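5 May 2018
By Khalil Hakim

Section 4: Levelling and finishing your Stamthorpe garden table

By now the legs are on, the crossbars are in and you have something that looks very much like a table. Well done! This section takes you through standing it in its place, getting the top level and putting on the first coat of colour. It's my favourite part of the whole job, so put the kettle on and take your time over it.

You will need: the 11 mm spanner from the bag marked B, a spirit level (the longer the better), four adjustable feet, a soft brush, fine sandpaper, a clean rag and one tin of Ingvarsson outdoor paint, part number 2703. If your kit came from Handemus before December the feet will be in bag C instead. They are the same feet.

4.1 Choosing the spot

1. Pick a place where you can walk all the way round with a chair pulled out. Try it with a real chair before you decide.

2. Check the ground. Paving and packed gravel are both lovely to work on. Grass is fine too, but put a slab under each foot or the legs will sink over the winter.

3. Carry the table with two people, holding the long rails. Don't drag it.

CAUTION: Never lift the table by the top. The top is held by clips until you reach step 4.2.6 and it can slide off.

4.2 Levelling

1. Screw the four feet into the legs as far as they will go, then back each one out by two full turns. This gives you room to move in both directions.

2. Lay the spirit level along the longest side. Bring up the low end by turning the foot anticlockwise, a quarter turn at a time.

3. Do the same across the short side.

4. Now lay the level corner to corner, both ways. If one diagonal is good and the other isn't, three feet are doing all the work and the fourth is hanging. Wind that one down until it just bites.

5. Press on each corner in turn. You want no rocking at all — be fussy here, you'll be glad of it every time you pour a cup of tea.

6. Tighten the lock nuts with the 11 mm spanner, then swap the clips for the long screws. There are 18 of these. Start from the middle and work outwards.

NOTE: Khalil Obeidat, who drew up the Vatthorpe range, likes to leave a very slight fall towards one end so that rain runs off. I've tried it and it works a treat. Two millimetres over the full length is plenty.

4.3 Painting the top

1. Sand lightly and wipe off the dust with a barely damp rag. Leave it until it feels dry to the back of your hand.

2. Stir the paint well. The pigment settles at the bottom and it's all good stuff, so scrape it up.

3. Paint the edges first, then the top, in long strokes from end to end. Keep going back over the last stroke while it's still wet and you'll get a really smooth finish.

4. Leave overnight. Second coat the next day, third coat if you're going for a bright colour. The strong greens look wonderful outdoors, and I like the edges one shade darker.
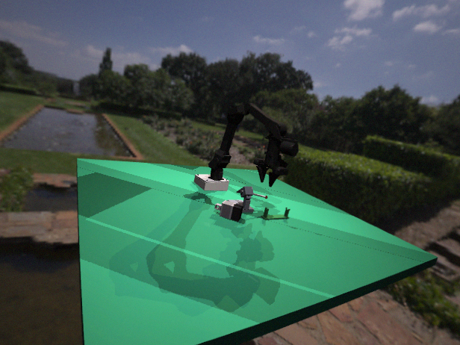 Fig. 116. Bright green top with a darker green front edge, garden behind.

5. Keep cups, pots and elbows off it for a full week. I know!

CAUTION: Do not paint in direct sun or if rain is likely before evening. The surface will skin over and wrinkle, and you'll have to sand it right back.

4.4 If something isn't right

Top still rocks: go back to 4.2.4 and loosen the lock nuts before you turn any feet.

Brush marks: let the coat harden, rub down gently and add a thinner coat.

Paint feels sticky after two days: it went on too thick, or the evening was damp. Wait for a breezy day and it will usually come good by itself.

Now go on to Section 5, Benches.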